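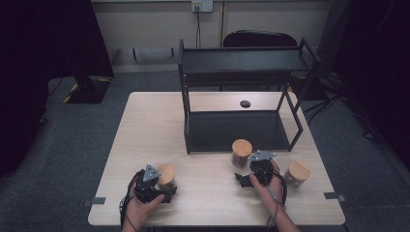
Who signs the checklist when the exchange room is shared by two operators?
The operator holding the room key on the day of inspection signs the first page. The second operator initials only the items covering its own frames.

Telephone exchange room, semiannual inspection
Site: Fragkou exchange, ground floor
Inspected: Thursday, November 20, 2025
Inspector: Loukia Vlachopoulos
Second operator: Kitgate, represented by Apostolos Drakos
Subscriber lines in service: 2,958

1. Access and exits
1.1 Door closer latches without assistance: OK
1.2 Exit sign lit on battery: OK
1.3 Visitor log up to date: NOT OK
Comment: Entries missing for the August cable work. O. Dimitriou to recover the names from the work orders.

2. Main distribution frame
2.1 Frame bonded to ground bar: OK
2.2 Surge protectors seated, vertical by vertical: NOT OK
Comment: 27 protectors loose on the line side. Reseated during inspection. Contacts on vertical F were cleaned and should be looked at again next time.
2.3 Abandoned jumpers removed: PARTIAL
Comment: Old jumpers remain behind the test shoe. Do not pull under tension; cut at both ends and withdraw by hand.
2.4 Rolling ladder, brakes and top stop: OK

3. Power and batteries
3.1 Rectifier alarms reach the Prokasach console: OK
Comment: Alarm took about 2 minutes to appear. Within limit, but slower than the last report.
3.2 Battery cases free of swelling and leaks: OK
3.3 Terminal covers in place: NOT OK
Comment: Two covers missing, string B. Live parts exposed. Temporary insulating sheet fitted; Eun-ji Ahn has ordered covers.
3.4 Eyewash bottle in date: OK

4. Cable entry
4.1 Gas reading before opening the vault: OK, none detected
4.2 Ducts sealed: OK
4.3 Sump pump float moves freely: OK
Comment: Flovow pump runs on test. Discharge hose clamp is rusted, replace at next visit.

5. Fire protection
5.1 Detector test from panel: OK
5.2 Extinguisher tags current: OK
5.3 Fire stopping around risers: see Kitgate sheet
Comment: Drakos disputes that the riser is theirs. Floor plan sent to Bautista Villalba for a ruling. Item stays open.

Items 3.3 and 5.3 block sign-off. All others may be closed by email with a photo attached.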